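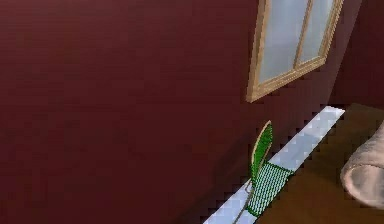 ## How a robot practices in a pretend house

A robot arm needs a lot of practice before it can pick things up well. In a real house that practice is slow. Someone has to put everything back after each try, and a vase can break.

So the team on the Nokedix project built a pretend house inside a computer. The rooms have walls, doors, floors and furniture, and all of them are made of numbers. A program called Zomia turns the numbers into pictures, a bit like a video game does.

### First, look around

Before a robot can pick up a ball, it has to find one. Rooms are full of other things, such as tables, beds and paintings on the wall. The robot gets a picture of the room and has to work out which parts of it are the ball.
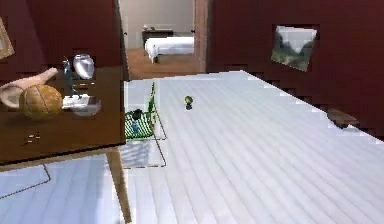

A computer doesn't know what a ball is at the start. It sees tiny colored squares called pixels. People give it lots of pictures with the right answers attached, and it slowly gets better at guessing. This is called training.

The team made 3,000 practice tries for the arm. In each try the arm had a job to do at the table. The computer saved the pictures and also how each joint of the arm moved. A joint is a place where the arm can bend, like your elbow.

### Then, reach

Reaching sounds easy, but things get in the way. If the arm wants the ball, it should not knock over the urn. The arm can also hide things from view, so the robot may have to remember where they were.

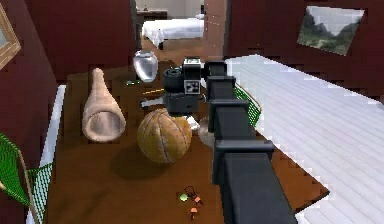
The team tested two ways of learning. In the first, the arm only copied moves it had been shown. It picked up the right thing in 855 of the tries. In the second, called the Hrnčiar method, it copied moves and then practiced alone — and it got 1,567 right.

That is a lot better, but it still missed many times. Small things were the hardest. They take up only a few pixels, so the robot has less to go on. 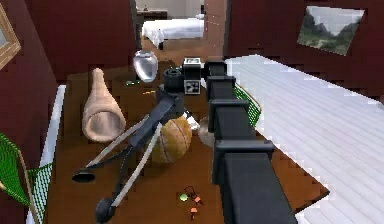 *The gripper with its two long fingers spread open over the table.*

### What comes next

A pretend house is simpler than a real one. The team's next test is with a real arm in four rooms at the Gudach lab, starting in September.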